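We value your privacy. This site uses cookies to remember your reading preferences. Accept / Manage

Reading time: 5 min

September, evening, feet up

What a good day! I came in with my head full of the new working rules (version 7, the one we've been arguing over since spring) and I came home wanting to write pages about them, so here go the pages.

The big change is that a run now begins before the arm moves. You write down the start state and the end state in plain words, you say both out loud at the station, and only then do you let go of the hold button. I grumbled about this when I read the draft. I take it all back.

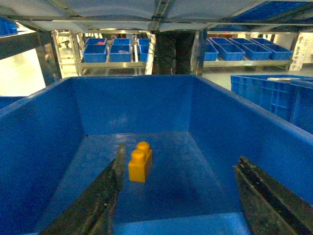
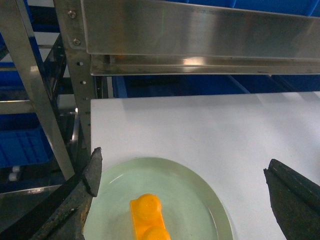 One brick in the big blue bin, and an orange brick on the pale green plate.

The rule I like best is section 5, "one object, one task, one name." For the toy brick work it means a single brick in the bin and the rest put well away. We used to leave spares in there to save walking, and then we'd get home with a log that said "picked brick" and no way at all to tell which brick. I must have thrown out a whole afternoon's worth in the summer over that. Now the sheet says bin, brick, plate, and if you can't say it that simply you split the task in two.

Then there's the naming. Oh, the naming! Is it yellow, is it orange, is it amber? The draft from Zürcher had a color chart, which I thought was overdoing it, until I looked at a brick in the shade of a shelf and then at a brick on a white table and would have sworn to two different answers. So the rule is that the name comes from the label on the storage tray and never from the eye of whoever is on shift. I wrote it on the inside cover of my notebook. It also settles "brick" against "block," which has cost us more friendly shouting than anything else in the whole document. Brick won. I was on the side of block and I'm being very grown up about it.

Section 16 is the finger check. Both fingers get looked at before the first run and again after every 60 cycles, open wide, tips and inner faces, with a hand on the stop. Scuffs are fine. Scuffs are just work. What you write up is anything loose or lifting, or a tip that doesn't meet its partner squarely when you close on the gauge. The old wording was "inspect for wear," and of course everyone wrote "worn" every single time, because they're always worn, and so the column meant nothing. Now there are words you may use and words you may not, and "worn" is one you may not. I love this so much. It's such a small fix.

I had a long talk at lunch about people standing near the racks. The standard from Staltetti that we borrowed half of ours from treats it as a floor marking question: tape here, stay behind it. Ours asks for the person on the stop to say "clear" and for everybody else in the bay to answer, wherever they are. It feels silly for the first hour and then it feels like belaying, where you'd be uneasy without it. I'd like both, tape and voice. I've put that in as a comment and expect to be told that it's too late for this version.

One thing I'm less sure of is the plate. The rule says "placed" means the brick is on the plate with the fingers open and clear of it. Good, that's crisp. But it doesn't say a word about where on the plate. Dead center? Anywhere inside the rim? I'd let anywhere inside the rim count, and write down the offset if it looks large, but I can see someone at Plistetti reading our logs and wanting it tighter. I'll ask for one more sentence. It could also say what to do about a brick that lands on its side, which at present is neither a pass nor a fail and gets a question mark in my log. A question mark isn't in the list of allowed marks, so I've broken the rules on their first day.

Other bits, so I don't lose them:

- shared log template still has the old section numbers in it
- ask whether Skusimora's checklist can be printed larger, I was squinting by four
- saying the end state out loud catches mistakes BEFORE the run, must tell the evening shift
- need a new pencil for the station, on a string this time

My feet hurt and I'm starving, and I'd go back and do another set right now if they'd let me. Soup first. Then I'm going to reread the section on resets, which I skimmed, and which I have a feeling is about to become my second favorite.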